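Warp & Weft Talk > Floor and Table Looms > Sticky sheds, skipped ends, tension woes

Linen warp on a counterbalance: am I asking for trouble?

plainweavepat wrote:
Okay, I finally did it. I bought the Romaniuk! It's the four-shaft counterbalance, the old one with the wooden rollers, and it came out of a barn near Skillthorpe with the original bench and a box of string heddles that somebody had tied by hand. I have been grinning for days. I've woven two cotton towels on it and the treadling is so light I keep stepping too hard.

Now the question. I want to put on a linen warp for dish towels, 16/2 line linen, sett at 27 ends per inch in a straight twill. The woman at the guild who taught me says linen on a counterbalance is a classic pairing and I'll love it. A different woman at the same guild says I'll be sweeping up broken ends by lunch. The warp would be 263 ends across, floating selvedges included. I only have enough yarn for one try, so I'd love to hear from people who've done it.

I took my swatches into the office where I teach drafting and spread them over every surface I could find, and I still can't choose between the bleached and the half-bleached.

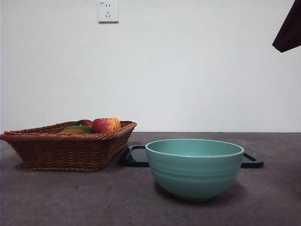 Snack end of the table, no swatches allowed.

So: bleached or half-bleached, dress it wet or dry, and is 27 too close?

thrumsaver wrote:
Congratulations!! Those rollers are a joy. I've been weaving linen on a counterbalance for years and I wouldn't go back. The shed is clean, both layers move, so the warp gets pulled evenly up and down, and linen likes even.

27 is fine for a 2/2 twill in 16/2. I'd go a bit closer if anything. Half-bleached is stronger in my hands. The fully bleached stuff has had a rough life before it gets to you and it fuzzes at the reed.

shedhunter44 wrote:
I'm going to disagree on the sett, in a friendly way. 27 in twill makes a lovely crisp cloth on the loom and then you wash it and it's still crisp, but you want a towel that folds! I'd drop it to 24 and beat it firmly. My first linen towels could have stood up in the sink by themselves.

Agree completely about half-bleached.

thrumsaver wrote:
How many times did you wash them though? Linen towels don't get good until they've been through the machine a lot. Mine were boards in May and by winter they were my favorite things in the kitchen. 24 in twill gets sleazy on me, I can push the weft around with a fingernail.

shedhunter44 wrote:
Maybe ten washes? I gave them to my sister and she says they're still stiff, but she line dries and never shakes anything out, so that could be it. I'd still sample. Pat, can you spare 3 inches at the front of the warp and try re-sleying before you commit?

plainweavepat wrote:
I can spare a little! I planned the warp with a generous bit extra since the tie-up bar on this loom sits way back and eats yarn. I hadn't thought of re-sleying after sampling, that's a great idea. The reed I have is a 12 dent, so 24 is easy and 27 is a mess of 2-2-2-3. If that works out to reed marks I'm going to cry.

bobbinetta wrote:
2-2-2-3 will show on the loom and mostly wash out in cotton. In linen it can hang around. One more point for 24, or borrow a 9 dent and go three to a dent, and you have your 27 with no marks at all. Somebody at your guild must have a 9!

On the broken ends: size it. Flaxseed boiled in water, strained through an old stocking while it's hot (wait too long and it turns to jelly and you'll be wringing it forever), brushed on the stretched warp behind the beater. Let it dry before you move the heddles. Then weave that section, advance, brush again. It makes SUCH a difference. The fuzz lies down and the heddles slide.

loomed_in_haste wrote:
Or just keep a damp towel over the back beam. I've never sized a warp in my life and I weave nothing but linen. A humid room and a patient hand with the beater. Size flakes all over the floor and you have to wash it out after.

bobbinetta wrote:
It's flaxseed, it sweeps up! But I live somewhere very dry with the heat on half the year, so I'm sure that colors my view. Where are you?

loomed_in_haste wrote:
Bavville, right by the river, so you've got me there. My basement studio is a swamp. Linen adores it and my reeds rust.

plainweavepat wrote:
I'm somewhere in the middle, dry in winter and sticky in summer. I boiled up a small batch of flaxseed last night just to see. It is the most revolting stuff and I love it. I painted some on a scrap and the yarn went smooth as fishing line.

Also, a 9 dent has been found! It's a little bent at one end but my warp isn't wide enough to reach the bad part. So I'm winding half-bleached at 27 and I'll sample, and if it feels like cardboard I'll pull it out and go to 24 in the 12.
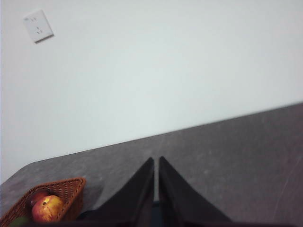

Hằng Đào wrote:
Please check your string heddles before you wind anything! Hand-tied ones stretch at different rates, and cotton warps forgive it where linen won't. I had a counterbalance with a gorgeous shed in cotton, put linen on, and got 17 ends floating in the middle of every shed. All of them were heddles whose eyes sat a hair low. I made new ones on a jig (a board and four nails) and the problem vanished.

plainweavepat wrote:
Oh wow, okay, thank you. I just went and looked and there are definitely a few low ones on shaft three. I thought that was my threading! Is it worth buying Texsolv for all four shafts, or should I make string ones to match?

Hằng Đào wrote:
If you like tying knots, make them. Seine twine, nothing stretchy. An evening per shaft with something good on the radio. If you hate tying knots, buy them and start weaving sooner. Just don't mix the two kinds on one shaft.

thrumsaver wrote:
Team string. They're quieter and they look right on an old Romaniuk.

shedhunter44 wrote:
Team buy them. Life is short and I have towels to weave. But thrumsaver is right about the sound, the string ones have a sort of hush to them.

plainweavepat wrote:
Going with string, the jig is half built already. I'll start with shaft three and do the others if I'm still having fun. Will report back once the sample's been washed, and more than once, I promise, thrumsaver!

bobbinetta wrote:
Can't wait. Weigh down those floating selvedges separately, please, film cans or whatever you've got. They go slack before anything else does.

Recent threads in Floor and Table Looms
Dikard folding loom, brake pawl keeps slipping
Temple or no temple for narrow rugs?
Winding a long warp alone without tangles
Cleaning a rusty reed
Skeleton tie-up on a six-treadle jack loom

Last updated in May, 9:40 pm

Contact the moderators | Copyright Warp & Weft Talk and its posters | Back to top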